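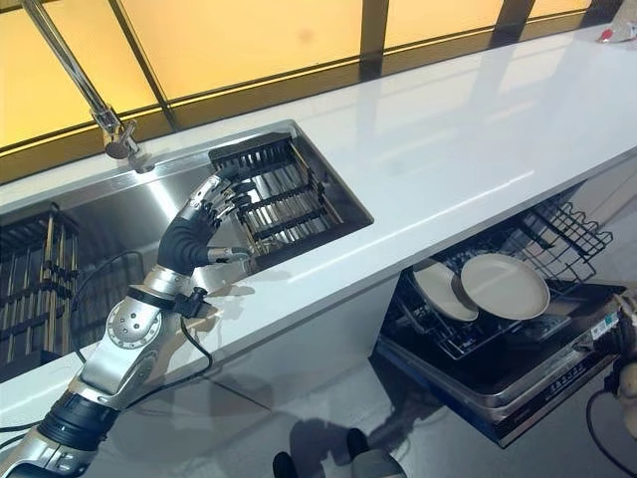
3.2 Water use at the kitchen sink

4 min read

Households in Sturkbridge and Travthorpe kept a sink diary for 16 days in February. Of the 100 households that signed up, 69 returned a diary we could use. Each entry gave the time of day, the task and whether the tap was left running.

Dishwashing by hand was the most common task in both towns. Homes that kept a rack in one basin of a stainless steel sink (Figure 2) tended to rinse in batches, while homes with a single basin rinsed each item as it was washed. Running-tap entries were more frequent in the second group. The gap was widest after the evening meal.

Diary entries were checked against readings from Bisgaard meters fitted under the counter. Where the two disagreed, the meter reading was used.

Figure 2. Dish rack placed in the right-hand basin.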